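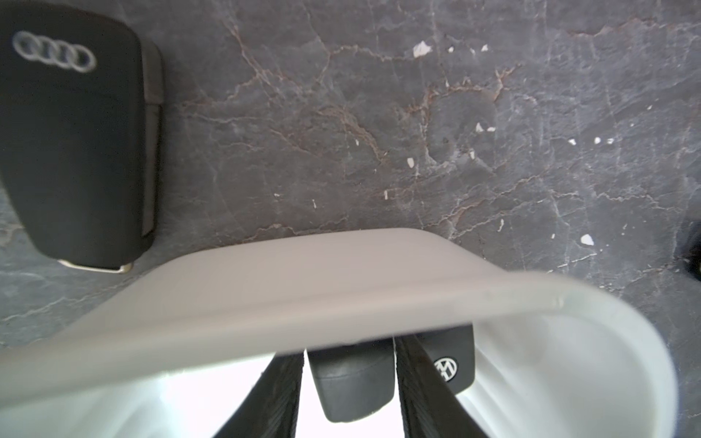
Our group spent most of August looking at one fairly simple question, namely why flats in the old harbour quarter of Onddale take so much longer to let than flats up the hill, when the rents are nearly the same. Melina Zacharopoulos had the first idea for it (her aunt had been trying to let a two-bedroom place there for ages!) and the rest of us were very happy to join in.

We collected 1,081 adverts from the windows and websites of the local agencies, and threw out the repeats and the holiday lets, which left us with 663. Sorting them took far longer than we had planned, and we are grateful to the patient people at Stefanou, who let us sit in their office and ask a great many questions.
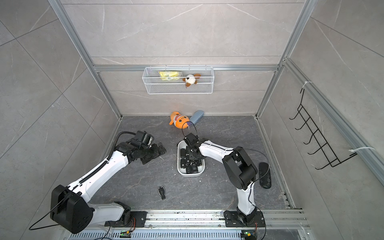 Polyxeni Katsaros felt, on reading our first draft, that we had leaned too heavily on asking rents, and that what tenants end up paying in the harbour quarter is often a good deal lower. We think this is a fair point, and we have added a short section on it, although only 50 landlords were willing to tell us the agreed figure.

What came up again and again in the replies was parking. Harbour flats seldom have a space of their own, and the street permits are slow to arrive. Damp was mentioned too, mostly in the ground-floor flats along the Privonov side.

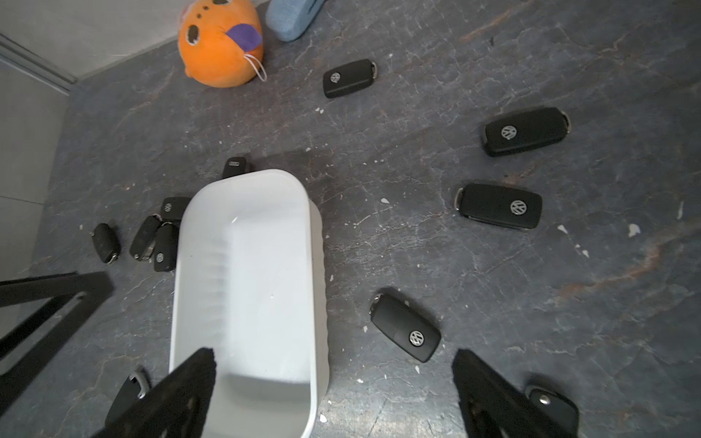 *Fig. 3. White tub and black Volkswagen flip keys on a grey marbled floor.*

Eusebio Montoya is still checking the table of letting times, and the five adverts with no date on them have been left out of it for now.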